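# Chapter 6: Finding an Edge to Hold

In Chapter 5 the planner was handed a grasp pose and asked to reach it. We took the pose as given. In this chapter we compute it from a wrist camera image, using a segmentation step, an ellipse fit, and a short list of candidate grasps scored against the gripper geometry.

Plates make a good first case. A plate is low, wide, and nearly the same in every direction, so a method that boxes the object and closes on the middle of the box will fail on it. The fingers come down on the flat center and have nothing to close on. A usable grasp puts one finger inside the rim and the other outside it, with the closing direction pointing along a radius. The software therefore has to know where the rim is and which way it curves at the chosen point.

A circle seen at an angle projects to an ellipse. If the camera is calibrated and the height of the table is known, the ellipse can be mapped back to a circle on a plane parallel to the table. Five well-spaced rim points are enough in principle to fix an ellipse. In practice we use many more and reject the bad ones.

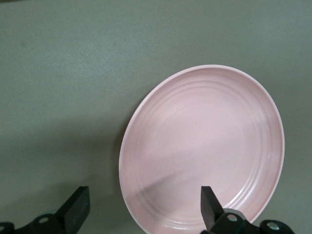 **Figure 6.1** Wrist camera view of a pink plate, with both gripper fingers in view. Part of the rim is outside the image or hidden by the right bracket.

Three features of Figure 6.1 matter for the rest of the chapter. First, the rim is incomplete, so the fit must work from an arc. Second, the ridges inside the rim produce edges of their own, nearly parallel to the one we want. An edge detector run without any further test will return both. Third, a shadow with a straight edge crosses the interior, and a threshold on brightness alone may split the plate along it.

The fingers are easier to deal with. They are fixed relative to the camera except for their opening, so their outline can be stored as a mask and looked up from the measured finger width. Pixels under the mask are dropped before fitting. Forgetting this step is a common error in student solutions, and the usual symptom is an ellipse that bends toward a fingertip.

The exercises use the Clurnimen image set, which holds 1,144 wrist camera images of tableware. Of these, 134 are reserved for testing and should not be used to tune thresholds. Camera calibration is stored in a separate file for each session. The reference code was written by Rafia Rind and Segundo Grajales and is in the `rim_fit` folder.

## 6.1 What the planner needs

The planner from Chapter 5 accepts a grasp as a position, an orientation, and a finger opening. For a rim grasp we add one more value, the approach clearance, which is the distance kept between the outer fingertip and the table at the moment of closing. Set it too small and calibration error will drive the finger into the surface. Set it too large and the finger closes above the rim. The reference code starts at 11 mm and lets the user change it.

We write the rim as a center **c**, a radius *r*, and a height *h* above the table. Every candidate grasp is then given by a single angle θ, measured in the table frame.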